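Lunenthorpe Portuguese: Complete Reading and Listening Course, Levels One and Two
Course set for independent adult learners and small classes 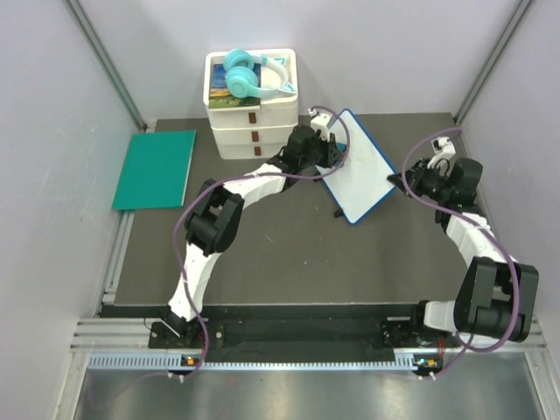 The Lunenthorpe Portuguese course is a two-level program for adults who are starting the language with no earlier study. It teaches the Portuguese of Brazil as it is spoken in everyday settings, and it notes the main differences in European usage where a learner is likely to meet them. Each level consists of a coursebook, a workbook, a set of recordings and a box of vocabulary cards. The cards are sorted by the learner into three groups: new words, words under review and words that are known. Any storage that keeps the groups apart will serve, and a small white plastic drawer unit with three tiers, one above another, suits the method well, with new words in the top drawer and known words at the base. Cards move down one group after each correct recall and return to the top after an error.

About the course

The course was written by Érica Dantas and edited by Gregor Moncrieff. It replaces the earlier Lunenthorpe Portuguese primer, which is no longer in print. Owners of the primer should note that the lesson order has changed and that the old recordings do not match the new coursebooks.

The two levels together contain 52 lessons. A learner who completes one lesson a week will finish in a year. Faster progress is possible, although the publisher advises against taking more than three lessons in a week during Level One, when most of the verb forms are introduced.

Every lesson follows the same order. A short dialogue comes first, printed in Portuguese with no translation on the facing page. A word list follows, then two pages of grammar notes in plain English, then exercises. The translation of the dialogue is placed at the back of the book. Lessons end with a reading passage, which in Level One is rarely longer than half a page and in Level Two may run to three pages.

Contents of each level

Coursebook, paperback, sewn binding
Workbook with answer key
Recordings of all dialogues and reading passages, supplied by download code
Vocabulary cards, boxed
Pronunciation guide, folded sheet

The vocabulary cards for both levels total 2,026. The Portuguese word is printed on one side with the stressed syllable underlined. The English meaning is printed on the other side, together with the lesson number and, for nouns, the gender. Verbs are given in the infinitive. Irregular past forms have their own cards.

Grammar coverage

Level One covers the present tense, the two past tenses most often needed in conversation, the immediate future with ir, object pronouns, and the contractions of prepositions with articles. The difference between ser and estar is introduced in the second lesson and taken up again in four later lessons, each time with new examples.

Level Two adds the present and imperfect subjunctive, the future subjunctive, the personal infinitive, the conditional and reported speech. The future subjunctive receives more space than is usual in courses of this size. It is common in ordinary Brazilian speech, and learners who have studied Spanish often have no habit of using it.

Cross-references in the margin point to the Abernathy Portuguese Reference Grammar, which is sold separately. The course can be completed without it. Instructors who already own the first edition of the reference grammar should be aware that the section numbers refer to the second edition only.

Recordings

The dialogues are read by four native speakers, two from Recife and two from Porto Alegre, so that learners hear more than one regional accent from the start. Each dialogue is recorded twice – once at natural speed and once with pauses for repetition. The reading passages are recorded at natural speed only.

Recordings play in any standard audio player. They may also be opened in the Sunow listening application, which allows a passage to be repeated line by line and slowed to 80 percent of normal speed. The download code is printed inside the back cover of the coursebook and may be used on two devices. Codes cannot be replaced if the book is resold.

Using the vocabulary cards

New cards should be added at the start of each lesson, after the dialogue has been heard at least once. The publisher recommends short daily reviews of ten to fifteen minutes. Known words should be reviewed once a month. Learners who study in pairs may share a single box of cards, but each should keep a separate written record of progress. A form for this purpose is provided on the last page of the workbook and may be copied.

The cards are not laminated. They should be kept dry and out of direct sunlight, as the underlining on the early printings may fade.

Classroom use

The course may be used with groups of up to twelve. The instructor's manual, prepared by Juraj Kuruc, gives a plan for each lesson, additional speaking tasks and a progress test after every unit. It is supplied free of charge to schools that order ten or more coursebooks of the same level. Lợi Nông contributed the section on teaching nasal vowels to speakers of other languages, with drills for mixed groups.

Schools may copy the progress tests for their own students. No other part of the course may be copied, with the exception of the progress form named above.

Product details

Title: Lunenthorpe Portuguese, Levels One and Two
Author: Érica Dantas
Publisher: Lunenthorpe
Distributor: Drisier Language Supply
Language of instruction: English
Price, both levels: $78
Instructor's manual: supplied on request with qualifying orders

The levels are also available separately. The workbook and the vocabulary cards may be ordered as replacements, but the pronunciation guide is sold only as part of a full level.

Ordering and delivery

Orders from individuals are placed through the distributor's website. Schools and libraries may order by purchase order and should state the level, the number of copies and the name of the person responsible for the account. Orders for the fall term should be received before September. Orders received later will be filled in turn, and delivery before the first class cannot be promised.

Unused sets may be returned within thirty days. A set is considered unused if the card box is sealed and the download code has not been activated. Damaged or incomplete boxes will be replaced at no cost, and the customer is asked to give the lesson numbers of any missing cards when writing.

Corrections

A list of corrections to the first printing is available from the distributor. The most important concerns the Level One answer key, in which the answers to the second and third exercises of Lesson Nineteen are reversed. Further errors may be reported in writing to Keir Mackay, Lunenthorpe Language Publications, with the page number and the printing number from the copyright page.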